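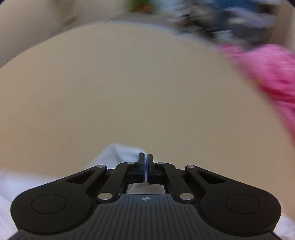 Do we buy a third gripper this quarter or spend the money on spares?
Spares first. A third unit only helps if the two we own are both running, and last month that was true for five days.

Notebook, July, after lunch. Went through the quotes again in the hope that they had gotten smaller.

Zandex wants 2,669 for one complete hand-held unit, pads and links included, shipping extra. Lead time seven weeks, same as they said in the spring, so at least they are consistent. Zatero is cheaper on paper until you read the page where the pads, the pins and the calibration sheet are all listed as options. I would have thought pins were fairly central to the idea.

Mac Mathúna will sell finger pads loose, in packs, no minimum order. That settles pads. Still need to ask if their backing fits our fingers or if I get to spend another evening with a file.

Garment work stays the main job through the end of the budget year, so pads are what I plan for. Sweatshirts, mostly – knits, thick seams, sleeves with opinions.

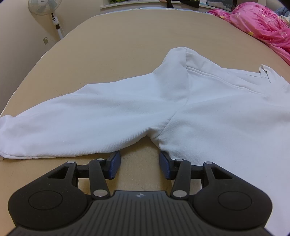
Open pads at the underarm fold, white sweatshirt on the bed.

Skidico sent a brochure for a full bench arm. Lovely paper. Filed it under next year, along with the last one.

Draft order as it stands:
Pads, Mac Mathúna, 5 packs
Pivot pins, 2 sets, whoever answers first
Third unit, on hold, ask Zandex if the quote survives past the summer

To do: find out which budget line pins go under. Last time they went through as office supplies and I would like to not explain that twice. Also the storage case is still unpriced.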